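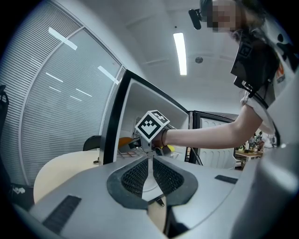
So I've had the Indmont hand-held gripper for 36 days now, long enough to stop being polite about it. Before this I used the Alvarado for most of a year, and I had a loaner Cinier on my bench for part of the same stretch, so I got to swap between all three on the same chores (which I recommend if you can swing it, because your hands forget fast). I do small table-top work, mostly picking up and putting down things you'd find in a kitchen or a junk drawer, and the recordings go on to train an arm that I'll get to at the bottom.

Short version for the people who are only here for that: I like it, I'm keeping it, and I would not buy the one with the standard pads.

What you get

The box has the gripper, a charger, two sets of finger pads, a marker cube, a little bag of screws and a printed card with a link on it. No manual. The link goes to a page that was clearly written for the last version, because the drawing shows a button mine doesn't have. I wrote to them and got a fresh PDF back the next morning, so points for that, but it really should be in the box!

The body is a wide gray shell that curves out to both sides, with the two black fingers sitting in the middle. I thought the width was silly when I first unpacked it. The Alvarado is skinny, more like a hair straightener, and I assumed I'd be knocking into everything with this one. I did, for a day or two. I clipped a mug handle, and I swept a whole row of bottle caps onto the floor. After that my elbow sort of learned where the edges were, and now when I go back to the skinny one it feels twitchy.

Getting it on the hand

Your fingers go into a strap underneath and your thumb works a paddle. It's a plain pull, no motor in it, so the gap between the fingers follows your thumb directly. I have small hands and I had to take the strap to the last hole, and even then there's a bit of slop if I turn my wrist all the way over. The Cinier is better here. It has a soft cuff that closes with a ratchet, and it fits me like it was made for me. The Alvarado has a bare plastic loop and gave me a blister on the first weekend, so let's move on.

Weight is fine. I can go for a solid session before my forearm starts to complain, and most of the complaint comes from reaching up, like when I'm taking things off a shelf. Down at table height I hardly notice. If you're doing a lot of drawers you'll want breaks.

The fingers and the pads

OK, this is the part I care about most. The fingers are angled so they come together at the tips and stay open toward your hand, and that suits me, because nearly everything I pick up gets picked up with the last bit of the tip. With the Cinier the fingers stay parallel the whole way, so flat boxes are a dream and a loose washer is a nightmare.

The standard pads are smooth rubber. They're lovely on glass and hopeless on anything with dust or flour on it. I put up with them for 5 days and then switched to the textured black mesh pads, and those are what I've used ever since. They grab the edge of a thin lid, they hold a marker pen without letting it spin, and they don't seem to care if the thing is a little greasy. They do pick up lint like crazy. I keep an old toothbrush next to the bench and give them a scrub every so often.

A few things I tried with each gripper, in no special order:

Teaspoon lying flat on a tray. Indmont with mesh pads gets under the handle almost every time. Cinier needs me to slide the spoon to the edge first. Alvarado, somewhere in between, but it lets go with a snap and the spoon bounces.

Paper cup, empty. All three will crush it if you're careless. The Indmont paddle has the best feel near the closed end, so I crushed fewer.

Folded dish towel. Indmont wins and it isn't close. The mesh bites into the fabric and you can pull up one layer.

AA battery standing on end. Cinier wins. Those parallel fingers just hug it.

Zip bag slider. I couldn't do this well with any of them and got grumpy and went for a walk.

One small gripe about wear. The mesh is bonded on, and on my pair one corner has begun to lift. It still works, and I've pressed it down with a dab of contact glue, but a replacement set is $13 plus shipping and I'd have hoped for more life out of it. The smooth pads slide into a groove and come out with a fingernail, so why not make the mesh ones the same way?

The marker cube

The cube sits up past the fingertips on a narrow gray stalk, turned onto one corner, with black-and-white square markers on its faces. I was sure it would be in my way. In use I look past it, the same way you stop seeing the wipers on a car. And the tracking is so much steadier than what I had before! The Alvarado has a single flat tag on the back, and every time I rolled my wrist it went missing, so I'd get these ugly jumps that I had to cut out by hand. With the cube there's usually a face or two turned toward the tracking camera whatever I'm doing.

It isn't perfect. If I reach deep into a cabinet I lose it, same as anyone would. Shine bothers it too. My workspace in Prollville has a glass wall with blinds, and on bright afternoons the glare ran right through the top half of my footage and the tracker would hiccup. Closing the slats helped a lot. Matte tape on the shiny stuff nearby helped some more.

Please check the screw that holds the stalk. Mine had worked itself a little loose after the second week, and I only caught it when I noticed my recordings drifting to one side. A dot of thread locker fixed it. I lost a whole afternoon's takes before that, and I'm still a bit sore.

The camera

The view is wide, wider than the Cinier's, and it goes dark and round at the corners. You get your fingers, the cube, and an awful lot of room. For me that's a plus, since I don't have to plan where I'm pointing so carefully, but stuff near the edge does bend. Straight window frames come out as arcs. The software has a setting to flatten them, and I leave it off because my training setup is fine with the bent version and flattening eats the corners.

Color is a touch cool. Under plain ceiling lights it does well. In the evening with just a lamp on it gets grainy quickly, and the Cinier, with its narrower lens, beats it there without trying.

Focus is fixed. Things between the tips look sharp to me, and things across the room are soft, as you'd expect.

Software and batteries

The recording app is plain and a bit ugly and has crashed on me 4 times. Each time it kept the take up to the crash, so I can't be too mad. You start and stop with a double squeeze of the paddle, which is genius, or at least it's genius until you double squeeze by accident while trying to grip a grape. There's a setting for a triple squeeze. Use it.

The Alvarado app is prettier and lets you tag takes while you record, and I miss that every day. The Cinier one wanted me to make an account before it would show me a preview, and I sulked about it the whole time I had the loaner.

Battery gets me through a morning and then some. It charges over a normal cable. You can't record while it's charging, and I find that annoying, because a desk session is the one time a cable wouldn't bother me at all.

How the arm did with it

My arm is an older bench model with fingers printed from the same shape, so the recordings carry over without much fuss. I trained on the towel job first. With my old Alvarado takes it would often pinch air next to the fold and then very proudly lift nothing. Trained on the Indmont takes, it gets hold of the cloth far more often, and when it misses it misses by less. I changed the pads and the tracking at the same time, so I can't tell you which one did it. I'd guess the tracking. The cup job got better too, and the spoon job is about where it was, sadly.

Who should get what

If you mostly handle boxes, bottles and batteries, try the Cinier first, and try it for the cuff alone if your hands are small. If you handle cloth, lids, bags, anything thin, I'd go Indmont with the mesh pads and buy a second set in the same order. The Alvarado is the cheap one and I did learn on it, so if you just want to find out whether you can stand doing this for hours, get a used one and put tape on the loop.

Indmont told me by email that a new strap is due in June and will fit the current body. If it does, I'll add a note to this page and say whether the slop is gone.

Posted Thu 2 April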